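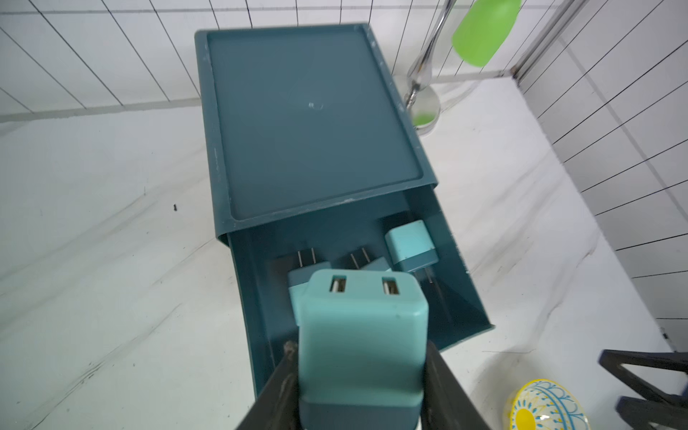 Fig. 1. Storage drawer, open, with three power adapters.

Friday, December 2, 2022
Druker Building, materials workshop

Subject: drying of lime plaster panels, second series

The panels cast to the Ahmadpour recipe were weighed this morning and returned to the rack. Panel 5 remains heavier than its neighbours and has a soft patch at the lower left corner. It is to stay flat until the next weighing and should not be handled by the edges.

Surface hardness was tested at 10 points on each of the remaining panels. The readings are entered in the bound register under the Esik series. Hair cracks were found on panels 2 and 7, both finished with the steel float. The panels finished with the wooden float show none so far. The June series gave the opposite result, and the two sets of mixing notes should be compared before any view is recorded.

The sand for the June work came from the Gorkex delivery, which has now been used up. The new bag is visibly finer. A sieve test has been requested.

One further batch was mixed in the afternoon: 600 g of lime putty, sand to the usual measure, water added slowly. It was stiff at first and required a second mixing. Left covered under damp cloth.

Next weighing in 12 days. Colleagues are asked to keep the window by the rack closed until then.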